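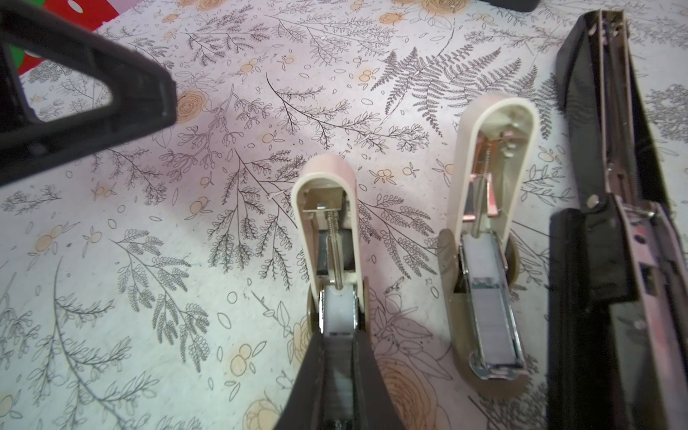
Robot Learns to Check the Stapler Before Blaming the Stapler

Office workers have long known that a stapler will pick its moment to run out. A research group at Zotano now has a robot that can find out ahead of time, provided you're not in a hurry.

The group's new method, called Fluver, deals with a dull problem that has bothered robot builders for years. Most household and office objects look fine from the outside. Whether they have anything in them is another matter, and a camera on the ceiling can't help much with that. Fluver teaches a two-fingered arm to hold an object steady, bring its wrist camera in close and decide if what it sees inside is full, empty or jammed.

Staplers got the job of test subject. They have springs, a hinge, a narrow channel and shiny metal that throws reflections in every direction, and they cost less than the coffee budget. The set includes small cream-colored ones and a bigger black one, laid open side by side on a rose-and-fern print that would suit a tea party. According to the group's write-up, the busy pattern makes the arm work harder to tell object from background. A plain gray bench, they found in earlier runs, made everybody look smarter than they were.

The trick in Fluver is that the arm is allowed to be unsure. Older systems took one look and gave an answer. This one scores its own guess, and if the score is low it shifts its grip a little and looks again, up to 3 times. After that it has to commit, like the rest of us.

Over 166 trials in October, the arm gave the right answer in more than 80 percent of cases. The group's previous method, which took a single look, did a good deal worse on the same staplers. Most of the misses came from glare. A strip of loaded staples and a bare metal channel can look very much alike under a desk lamp, and the arm tended to be an optimist about it.

Speed is the weak spot. A full check takes 16 seconds on average, by which time a person would have squeezed the thing, sworn and gone to borrow one from the next desk.

Grutel, which makes the arm's control software, plans to include a trial version of Fluver in its next release. The Zotano group says it will move on to tape dispensers and pens. Refilling the stapler is listed under future work.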